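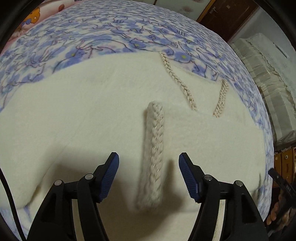

White fuzzy knit with braided, gold-toned metallic trim at the neckline.

FOR IMMEDIATE RELEASE – Oct 10, 2023

Ledix Opens Sweater Repair Counter in Katarbridge

KATARBRIDGE – Got a sweater with a hole in it? Don't toss it. Clothing care shop Ledix has opened a walk-in repair counter at its Salgado Street store, taking knits of all kinds. Wool, cotton, mohair, blends. Moth holes, pulled threads, loose trim, missing buttons.

Small fixes start at $8. Most are ready in three days, bigger jobs take up to 10. Prices are posted at the counter and quoted before any work starts.

The service began as a trial in June at the company's Zenddale store, where 80 sweaters came in the first month. More then the staff had planned for. A second mender has since been hired and will split time between both stores.

Also new – a free hand-out on washing and storing winter knits. Pick one up at either location.

Please wash items before drop off. No leather or fur. Rush service not avalable at this time.

Press contact: Ledix front desk, Salgado Street, Katarbridge. Photos on request.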